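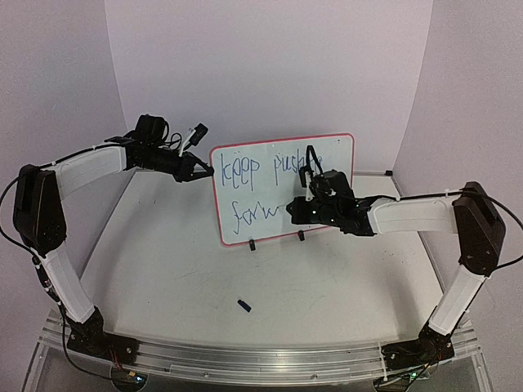 Tisch mit den beiden Armen, hinten das kleine Whiteboard

Duftlabor Drultach, Werkbuch, Juni
Eintrag zum Akkord »Vomside«, Mod. 7 bis 9

9:10 Uhr. Mod. 7 nach einer Nacht auf dem Streifen: Die Iris ist noch da! Ich hatte fest damit gerechnet, dass vom Herz nur noch Zeder übrig ist, aber nein, da liegt immer noch dieser kühle, leicht mehlige Ton, fast wie Möhrenschale und altes Papier. Sehr schön. Oben fehlt natürlich alles, die Bergamotte war gestern Abend schon weg, aber das darf sie auch.

Was mir an 7 nicht gefällt: der Übergang. Zwischen der Zitruseröffnung und der Iris klafft ein Loch, in dem man eigentlich nur Alkohol und ein bisschen Hedion riecht. Petitgrain hilft, macht das Ganze aber sofort zum Kölnisch Wasser, und da wollten wir ja gerade nicht hin.

9:45 Uhr. Mod. 8 angesetzt. Ansatz 200 g Konzentrat, Waage vorher neu tariert (die kleine driftet wieder, bitte vor dem Einwiegen zehn Minuten anlassen). Änderungen gegenüber 7:
Petitgrain halbiert
Mastix neu, 1 % in der Verdünnung
Rosa Pfeffer CO2 statt destilliert
Veilchenblatt absolue, nur eine Spur, 10%ig vorverdünnt
Rest unverändert

Der rosa Pfeffer als CO2-Extrakt ist eine Wucht. Viel runder, saftiger, fast wie reife Beeren, und er hängt sich wunderbar an den Mastix dran. Ich habe an der offenen Flasche gestanden wie ein Kind vorm Süßigkeitenregal. Die Charge ist die von Kwofie, Fläschchen 139, steht im Kühlschrank im zweiten Fach links. Bitte sparsam, es ist nicht mehr viel drin.

11:30 Uhr. Erster Streifen Mod. 8, nur frisch verdünnt, also mit Vorsicht zu genießen. Das Loch ist zu! Der Mastix legt eine harzig-grüne Brücke von der Schale zur Wurzel, und das Veilchenblatt macht daraus etwas Feuchtes, wie ein Gartenweg nach dem Gießen. Für meinen Geschmack ist es ein Hauch zu gurkig. Nach zwanzig Minuten beruhigt sich das, nach vierzig ist es richtig gut.

Auf der Haut (linker Unterarm, unparfümierte Seife) kommt die Gurke stärker heraus als auf Papier. Rechts zum Vergleich Mod. 7, da wirkt jetzt alles dünn. Schon verrückt, wie schnell man sich umgewöhnt, gestern fand ich 7 noch fast fertig.

13:15 Uhr. Pause, Nase auslüften, Wollschal. Danach das Labdanum angeschaut, das seit der letzten Woche in Alkohol steht. Löst sich ordentlich, unten noch ein brauner Satz, filtriert wird morgen. Der Geruch ist herrlich: Leder, Honig, warmer Stein. Für Vomside zu schwer, aber ich lege es mir für den Viltetti-Auftrag zurück, die hatten ja etwas »Dunkles, aber nicht Süßes« gewünscht. Notiz dazu liegt im Ordner.

14:00 Uhr. Mod. 9. Gleiche Basis wie 8, aber Veilchenblatt auf ein Drittel und dafür ein winziger Anteil Galbanum. Ich war skeptisch, Galbanum trampelt sonst gern über alles hinweg. In dieser Dosis (0,05 %) ist es aber nur ein Schimmer, knackig und bitter, und die Iris wirkt dadurch noch kühler. Das ist die Richtung!!

Mazeration: je 90 ml von 8 und 9 in Braunglas, dunkel, Kellerregal oben. Etiketten sind dran. Nicht schütteln, nur schwenken. Nächster Geruchstest in zwei Wochen, dann auch mit Kältetest, weil 7 nach dem Kühlen leicht trüb war. Ich tippe auf das Iriswachs. Wenn 9 auch trüb wird, versuchen wir es mit einem Tag länger kalt und dem feineren Filter.

15:20 Uhr. Vergleich der Zedern, weil die alte Flasche zu Ende geht. Atlas: cremig, ein bisschen Urin im Auftakt, geht aber weg. Virginia: Bleistift, sauber, trocken. Für Vomside bleibt es bei Virginia, das passt zu dem Papierton der Iris viel besser. Atlas bitte trotzdem nachbestellen, für die Seifenproben ist sie toll.

Im Rezeptblatt steht bei Ambrettolid noch der alte Wert aus Mod. 5. Habe ich mit Bleistift korrigiert, in der Tabelle am Rechner fehlt es noch. Blatt 228, unten.

17:40 Uhr. Letzter Streifen von 9, gut dreieinhalb Stunden alt. Trocken, hell, ein Rest Pfeffer, darunter Iris und ganz hinten Moschus. Ich mag ihn sehr. Die Gurke ist weg.

Offen für morgen:
Labdanum filtrieren
Tabelle korrigieren
Mod. 9 ohne Mastix gegenprüfen, nur aus Neugier
Riechstreifen sind fast alle, die schmalen nachbestellen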